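Hardware Teardown Technician (two openings)
Cistmont - Component Recovery, Desktop Line
Posted Mon 3 June. Open until both positions are filled.

Cistmont takes in retired office desktops, sorts them by model, and strips them to parts for resale or materials recovery. Intake on the desktop line is 2,000 towers a quarter. We are adding two technicians to the day shift. The positions are full time, hourly, and on site.

The work

Each tower is laid on its side on the slatted bench with the panel off and worked in a fixed order: drives, memory, graphics card, cooler, processor, board, power supply. Most of the current batch is full-size tower cases. Blue plastic marks many of the release points, including the expansion-slot clips along the rear wall, so expect to spend the first days learning latches before you pick up a screwdriver. Cables are unplugged at the connector and never cut. Power supplies are removed whole and are not opened at this site.

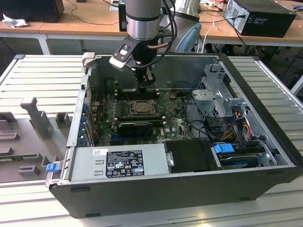 Marit Engebretsen on the order of work: do the memory while the case still has its weight in it. An empty shell slides around when you press on the slot latches, and that is how boards get cracked.

The order is written on the job sheet. Deviations are allowed if a case has bent sheet metal or a seized drive tray, and they are logged by unit number.

Processors and sockets

This is the part of the job with the highest scrap cost, and applicants should read it closely. When the cooler comes off, the processor stays in its socket under the retention bracket until the heat spreader has been inspected. Old thermal paste is common, often yellowed and smeared across the full surface. It is wiped from the center outward with a lint-free pad, with the bracket closed, so that nothing reaches the contacts. Then the lever is released, the bracket raised, and the part lifted straight up by its edges. Socket covers go on immediately.
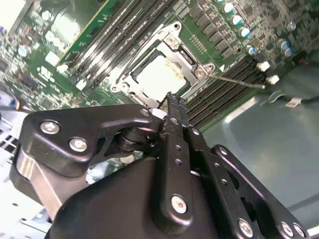
Do we have to know how to do this already? Amrit Fortin asked at the last open day, and the answer is no. Paste removal and socket handling are taught on scrap boards in week one. You will be signed off after 16 clean removals in a row, and the count restarts if a contact is bent.

Grading

Parts are graded at the bench. Memory and graphics cards go to the test rack in antistatic trays. Boards are checked for swollen capacitors, broken slot clips and missing screws, then bagged with the model label facing out. Labels on power supplies are copied into the Butov inventory system by hand. The print is small and the entries have to be exact - a wrong wattage sends the whole pallet back.

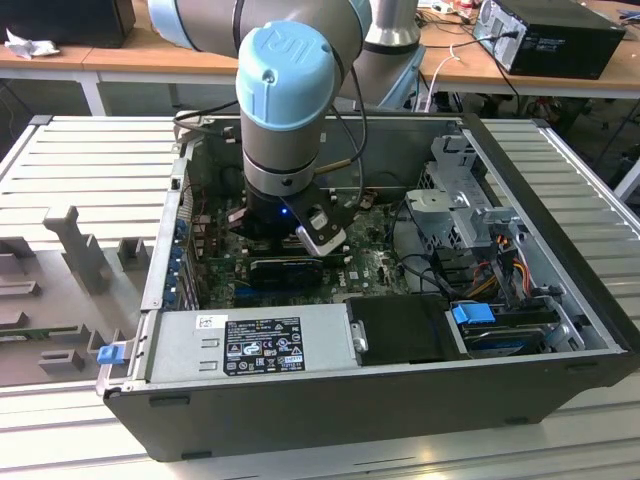

Desktop line: tower on its side, power supply still in place.

Requirements

- Able to work standing for most of a shift and lift a full tower to bench height
- Steady hands and good close vision, corrected or not
- Able to tell common connectors apart (drive power, board power, front panel)
- Comfortable typing long part numbers
- Legally able to work at this location

Useful but not required

- Repair bench or school IT experience
- Familiarity with Dell desktop cases
- Earlier work with Nultine or Lindqvist parts bins, both of which we use for small hardware

Terms

Trial period runs to the end of November. There is a signing payment of $500 after the first full month, and a further $1,000 on completing the trial period. Antistatic smock, wrist strap and hand tools are supplied. Personal power drivers are not permitted on the line.

How to apply

Send a one-page resume and a short note on any hardware you have taken apart, with model names where you remember them. Photos of past work are welcome but not scored. Address applications to Jaqueline Cortés, Desktop Line. Questions about shift times go to Emiliano Núñez. Shortlisted applicants will be invited to a paid half-day bench trial consisting of one complete tower, one socket inspection on a scrap board, and ten minutes of label entry.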